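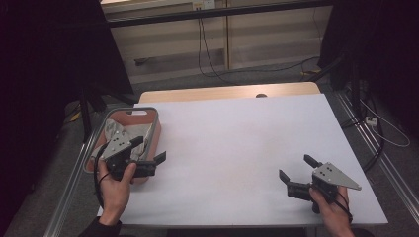 Peltow, January 10, 2026

Figure 3. Cloth and tray at the left end of the covered table.

3.2 Table, tray and cloth

The household tasks in this study were limited to the handling of small cloths at a table. Cloths were chosen over clothing with sleeves or fastenings, as the earlier survey by Grimshaw and Gouveia had found that most of the disagreement between raters came from garments of irregular shape. All cloths were of a single plain colour and were washed once before use.

The table top was covered with a pale sheet, which left a strip of the wooden edge showing along the far side (Figure 3). The covering served as a plain ground against which the outline of a cloth could be traced by the raters. A rectangular plastic tray with a handle slot and a salmon-pink interior was placed at the left end of the table. In the figure the cloth lies crumpled in the tray, and the remainder of the sheet is available for laying out.

The state of the cloth at the outset was treated as a variable in its own right. A cloth placed flat in a tray presents its corners at once, whereas a bunched cloth hides some or all of them, and the first grasp must be made without knowing which part of the edge will follow. Raters therefore assigned each starting position to one of three classes: flat, part-folded or bunched. Positions on which the raters differed were referred to Hollis, whose decision was final.

In all, 3,815 attempts were recorded over 54 sessions. Of these, 2,050 began from the bunched state. The larger share was intended – pilot work at the Ruddock site had shown that flat cloths were laid out with little variation between participants, and further attempts of that kind would have added little to the analysis.

An attempt was considered complete when the cloth lay on the sheet with all four corners visible and no part of it hanging over the table edge. Small creases were disregarded. Folds wider than a finger were noted on the Cimis form, together with the corner nearest to them. No time limit was set, although participants were asked to move on to the next cloth if they had made no progress after repeated grasps.

The tray was kept at the same end of the table for all participants, including those who reported a preference for the right hand. The effect of this choice is considered in Section 5.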